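Open day at the Dakska robot workshop, Drurkbridge: your questions answered

Last updated June 2020

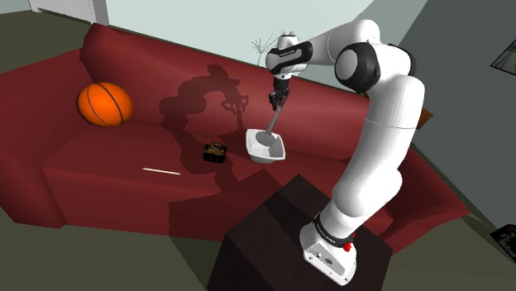
The open day is for anyone who wants to see what we do at Dakska and ask about it. You don't need any technical knowledge. Most of the people who came in January had never been in a robotics workshop before, and the questions below are mainly theirs.

What will I see?

The main demonstration is on the large screen in the front room. It shows a simulated robot arm working in a simulated living room. One task has the arm holding a long-handled utensil over a white bowl on a red sofa. Other things are lying on the sofa too, including a basketball and a small toy vehicle. After the screen session you can go through to the workshop and see a real arm on its bench.

Why a sofa? Surely people keep bowls in the kitchen.

People leave bowls all over the house. A robot that can only cope with a clear worktop would be of little use in most homes, so we set the tasks in different rooms and on different surfaces. There is a kitchen as well, and Rasa Kuusk can load it if you ask her.

Is the arm on the screen being driven by somebody?

It depends on the session. In the morning Martim Frade drives it by hand with a controller. In the afternoon it runs from a program. The timetable by the door says which is which.

Why use a simulation when you have a real arm?

Mistakes cost nothing on the screen. If the arm knocks a bowl over we reset the room and start again, which takes a few seconds. With the real arm somebody has to stop it, pick everything up and put it all back. Our log for the Tamayo project has 2,387 simulated attempts in it and 1,102 on the bench.

Does what works on the screen work on the bench?

Often it doesn't, at first. Friction is the usual trouble. A handle that stays put in the simulation may turn in the real gripper. Robel Gebretsadik gives a short talk on this after lunch and brings some of the failures with him.

Can I have a go?

Yes, on the simulation. Turns last 4 minutes and you put your name down at the desk when you arrive. The real arm is for staff only.

Can I bring children?

Yes. Under-16s must be with an adult the whole time. The workshop has a yellow line on the floor and everyone stays behind it while the arm is switched on. Children under 11 can watch the screen sessions but can't go into the workshop.

How long should I allow?

A full visit takes up most of a morning or an afternoon. If you are short of time, see one screen session and skip the talk.

Do I need to book?

Booking is needed for the workshop only. The front room is open to anyone who turns up. Workshop places go quickly, so please let us know if you can't come.

Can I take photographs?

In the front room, yes. Please don't photograph the benches at the back, where we do work for Rovau under contract.

Is the building accessible?

The front room and the workshop are both on the ground floor with level access. The toilets are down the corridor past the desk. The talk is in the upstairs room and there is no lift, but Robel will go over the same points downstairs afterwards for anyone who asks.

Will I be able to buy one?

No. We don't sell robots. We write and test the software that controls them.

Who do I contact?

Flynn Sheehan looks after bookings and access questions. School groups should write to Robel Ambaye, giving the age of the pupils and the number of adults coming with them.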